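Section 5: Setting Up Your Clulelgate Season Parking Pass

Game day starts in the lot, so let's get you in early!

1. Open the Nallitz app and tap Lots.
2. Pick Akano or Uchida. Akano has 132 spaces and the best tailgating grass — go for it if you can.
3. Enter your plate, then tap Save.

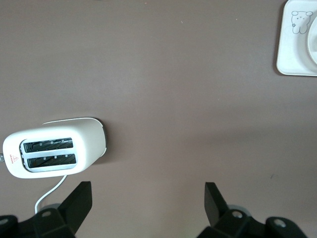
4. Add up to 2 guest cars.

Note: Gates open at 9 a.m. on Sunday.

Caution: Keep grills 5 feet from any vehicle. Stall 28 is for buses only.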